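かごをふたつ、机に置くだけ
片づけが苦手なわたしの、小物との付き合い方

2022年5月15日

机の上って、どうしてあんなにすぐ埋まるんでしょうね。朝のうちは木目がきれいに見えていたのに、夕方にはペットボトル、使いかけの電池、何かの部品、何かのふた、どこのものだかわからないネジ。しかもどれも小さい! 大きいものなら邪魔だからさっさと動かすのに、小さいものは「まあ、あとで」がきくんです。で、その「あとで」が机いっぱいに広がっていく。

わたしは長いこと、仕切りのたくさんある引き出し型のケースを使っていました。Flimbridgeの透明なやつで、見た目は本当にすばらしいんですよ。ラベルも貼りました。マスキングテープの幅までそろえました。ところが、きれいに分けようとすればするほど「これはどこに入れるんだっけ」と手が止まる。止まった手はどうなるかというと、持っていたものをそっと机に戻すんですね。ケースの前に小さな山ができて、そのうちケースの引き出しが開かなくなりました。

そこで3月に、思いきってケースを棚の奥へしまって、かごに変えました。プラスチックの、手を差し込める穴がついた、ごく普通のかごです。近所の雑貨店Lariaで、ひとつ400円近く。値札を見て、正直もっと安いのもあるよなあと思ったのですが、持ったときの縁の厚みが気に入ってしまって。縁が薄いかごって、中身が入ると指に食い込むんですよ。あれが嫌いで。

色は青緑にしました。最初は白と迷って、売り場を行ったり来たり。でも白いかごは白い紙と白いコードの中に埋もれてしまうし、木の机に置いたときにちょっと寂しい。青緑は、明るい木の色によく映えます。遠くから見ても「あ、あそこに入れればいいのね」とわかるんです。これは思っていた以上に大事なことでした。
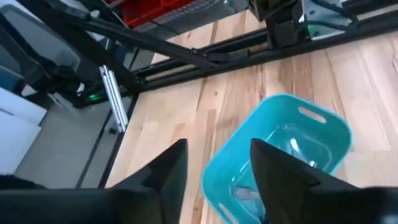 かごの中は仕切ったほうがいいのでしょうか?
最初は仕切らずに使うのがおすすめです。しばらく使ってみて、いつも底のほうで迷子になるものが出てきたら、それだけを小さな箱や袋にまとめて入れれば足ります。

この「最初は仕切らない」が、凝り性の人にはつらいんですよね。わたしもつらかった。牛乳パックを切ったものを入れたり、Pakmontの仕切り板をはめてみたり(これはサイズが合わなくて、いまは本棚で雑誌を支えています)、こそこそといろいろやりました。でも、かごのよさって、何も考えずにぽんと入れられるところにあるんです。高さがあまりなければ中は上からひと目で見えますし、探すときはちょっと揺すればいい。がさがさっという音がして、目当てのものが顔を出します。あの音、わたしは好きです。

透明なものだけは少し注意がいります。透明な容器やボトルは、かごの色をそのまま映すので、色の濃いかごに入れるとふっと消えるんですよ。空の調味料ボトルを探して台所じゅうをひっくり返し、目の前のかごに入っていたことがありました。それからは、透明なものは横に寝かせず、なるべく立てて入れることにしています。立てておけば、頭が縁から出てくれるので。

さて、かごをひとつ置いてうまくいったので、調子に乗ってもうひとつ買い足しました。今度はくすんだ色のもの。形が同じで色が違う、というのがほしかったんです。

使い方はこうです。机の片側に一方のかご、反対側にもう一方のかご。散らかったものは、いったん机の真ん中に置きます。そして手に取ったものを、右か左か、どちらかへ入れる。それだけ。右は「今週使うもの」、左は「今週は使わないもの」。捨てるか残すかは考えません。捨てるかどうかを考え始めると、思い出がついてくるんですよ。思い出がついてくると、お茶を淹れたくなる。お茶を淹れると、もうその日は終わりです。

真ん中を空けておく、というのがこのやり方の肝かもしれません。ふたつのかごをぴったり並べて置くと、なんとなく手近なほうにばかり入れてしまうんです。間を広くとると、腕を伸ばすぶんだけ、ちゃんと選ぶ気持ちになる。最後にひとつだけ、どちらにも入れられない小さなものが真ん中に残ることがあります。うちではたいてい、何に使うのか忘れた黒い部品です。そういうものは、そのままひと晩置いておきます。翌朝になると、不思議とどっちに入れるか決まっているんですよね。 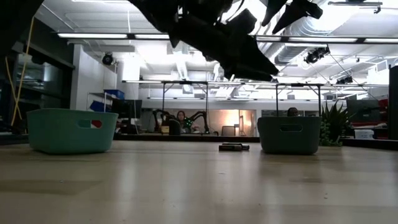
うちは色を分けたら家族がかえって迷うようになったので、結局おなじ色のかごだけにして、置き場所で覚えてもらっています、と読者の方が便りに書いてくださいました。色は見慣れると忘れるけれど、窓側と壁側なら子どもでも間違えないのだそうです。

なるほどなあ、と膝を打ちました。たしかに、わたしも「くすんだほうが右」と自分で決めたくせに、ときどき左右を入れ替えて置いてしまい、色を信じるべきか場所を信じるべきか、かごを前に腕組みすることがあります。ひとり暮らしの机なら笑い話ですが、何人かで使う机ではけっこうな騒ぎになりそうです。

そこで、わたしも真似をしてみました。おなじ青緑の、もう少し浅いものをそろえて、机の上に並べてみたんです。浅いほうは、かごというよりお盆に近い使い心地。電池やボルトみたいな、小さくて重くて転がるものには、こちらのほうがだんぜん向いています。深いかごの底に電池を入れると、ほかのものの下に潜ってしまって、指先で掘り出すはめになりますから。浅いと、転がっても縁でころんと止まってくれる。止まるところまで見えるのがまた、いいんです。

ところで、転がるものといえば机の話もさせてください。わたしの机は、細長い木をはぎ合わせた天板です。一本一本、色が少しずつ違っていて、蜂蜜みたいなところもあれば、白っぽいところもある。中古家具を扱うOuazzaniの店先で、脚のない天板だけの状態で売られていました。買ったときは見た目で選んだのですが、小物を広げてみたら、これがじつに作業しやすい。濃い色の小さな部品は、明るい木の上だとくっきり浮かびます。前に使っていた黒っぽい机では、黒いネジを落とすともうお手上げでした。手のひらで机をなでて探していたんですから、いま思うとずいぶん原始的です。

ただ、明るい天板にも弱点はあって、照明が真上にあるとてかりが出ます。白い筋のような光が木目の上に乗って、そこに銀色のものを置くと見えにくい。わたしは照明の位置をずらすのが面倒だったので、銀色のものは最初からかごの中に直行させることにしました。青緑の底に銀色なら、よく見えます。こういう横着な解決は、案外長続きするものです。

床に転がり落ちたときのことも、少し。うちの作業場の床は固くて、ネジが落ちるとどこまでも走っていきます。延長コードの陰に隠れるのが、またうまいんですよ、彼らは。落としたらすぐ拾おうとせず、まず音が止まるのを待つ。それから机の下をのぞく。慌てて立ち上がると、椅子の脚で蹴ってさらに遠くへやってしまいます(何度やったことか)。
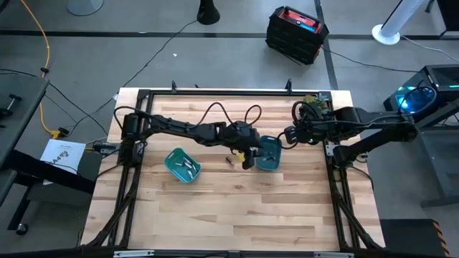

それで、ネジを追いかけ回した末にたどり着いたのが、「かごを手の近くまで持ってくる」という、当たり前すぎて書くのも恥ずかしい方法です。以前は机の端にかごを固定して、手のほうを動かしていました。でも小さいものは、つまんで運ぶ距離が長いほど落とします。つまんだ瞬間は集中していても、運んでいる途中で気がゆるむんですね。だから広げた小物のすぐそばにかごを置いて、つまんだら、もう真下がかご。そのくらいでちょうどいい。

つまみ方にもちょっとこつがあります。丸いものは、横腹より端を持ったほうが逃げません。平たくて薄いものは、机の縁まで滑らせて、はみ出したところをつまむ。爪でかりかりやるより早いし、机に傷もつきません。それから、ひとつかみにたくさん取らないこと。欲ばって握ると、指のあいだから必ず一本こぼれて、さっきの床の話に戻ってしまいます。

量の目安も書いておきますね。先日、雨で出かける気になれず、かごに入っているものを全部机に出してみました。59個。自分でもあきれました。そのうち使い道がすぐ言えたのは半分にも届かず、あとは「たぶん何かの」としか言えないものばかり。それでも、机に山になっていた頃に比べれば、ぜんぶがかごに収まっているというだけで気持ちはずいぶん違います。かごの縁を越えたら見直す、とだけ決めていて、それ以上の目標は立てていません。

見直すときに、わたしが手を動かす順番はこんなふうです。

まず大きいものから出す。
次に、似た形のものを寄せる。
最後に、底に残った粉や紙くずを捨てて、かごを水で流す。

水で流せるのは、プラスチックのかごのありがたいところです。布や籐のかごも憧れて使ったことがあるのですが、電池の入れ場所にするにはどうも気が引けて。底に砂みたいなものがたまるのも気になりました。いまのかごなら、流しでざっと洗って、手を入れる穴のところを蛇口に引っかけておけば水が切れます。乾いたらまた机へ。洗っているあいだ中身は机に広げっぱなしですが、その時間にもうひと分けできるので、悪くありません。

電池だけは別扱いにしています。使いかけと新品が混ざるのがいちばん困るので、新品は袋から出さない。使い終わったものは端子にテープを貼って、回収に出す日まで浅いほうのかごに入れておきます。テープの色を決めておくと、かごをのぞいただけでわかります。わたしは黄色にしました。青緑に黄色、かなり目立ちますよ!

かごに変えて3か月もたたないうちから、遊びに来た人に「机、広くなった?」と聞かれるようになりました。机は同じです。買い替えたのはかごだけ。いちばん変わったのは、たぶん物を持ったまま立ち尽くす時間で、右、左、右、と手が動いているうちは余計なことを考えません。ラジオをつけて、3曲ほど流れるあいだ分けたら、その日はおしまい。途中でも、おしまいにします。真ん中に何か残っていても、そのまま電気を消して寝てしまいます。

そうそう、Lariaの棚には、持ち手の穴がもっと小さいものも並んでいました。すっきりして見えますが、手の大きい方は売り場で一度指を入れてみてください。わたしは関節のところで引っかかって、しばらく抜けませんでした。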